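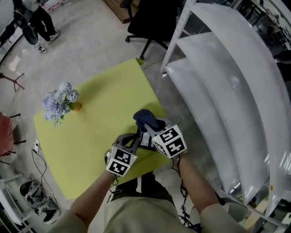
Recogida de demostraciones con las pinzas de mano: el paño azul marino sobre el papel, con el ramo al lado.

Informe de avance de junio, proyecto Jornico
Para: Rosário Sampaio
De: Martim Patrício

Hola, Rosário:

Te cuento cómo vamos, empezando por lo malo, que sé que lo prefieres así. De las 200 demostraciones previstas para este mes tenemos 109 válidas. El resto no es que no se grabara: se grabó, pero hubo que tirar casi todo un bloque por un fallo en la pinza izquierda.

El síntoma era rarísimo. La trayectoria iba perfecta y de repente la mano izquierda pegaba un salto de 6 centímetros y volvía a su sitio (¡en el visor parecía que el paño se teletransportaba!). Valter sospechó primero de los reflejos en las etiquetas del cubo, y perdimos una tarde entera moviendo luces. Al final era el cable: con el brazo muy estirado tiraba del conector, se cortaba la señal un instante y el programa rellenaba el hueco sin avisar. Esto último es lo que más me preocupa, la verdad, porque un aviso nos habría ahorrado dos semanas.

Natália ya ha puesto bridas con algo de holgura y ha cambiado el conector por uno con rosca de Cardoso. También hemos hecho que la grabación se pare sola si falta señal. Desde entonces no hemos visto más saltos, aunque llevamos pocas sesiones y no quiero cantar victoria.

Aparte, Wayne tropezó con un cable del suelo. Ni se cayó ni rompió nada, pero lo he apuntado como incidente y pido canaletas para toda la zona.

Necesitaría que me aprobaras las canaletas y dos conectores de repuesto. Las demostraciones que faltan pasarían a la siguiente entrega.

Un abrazo,
Martim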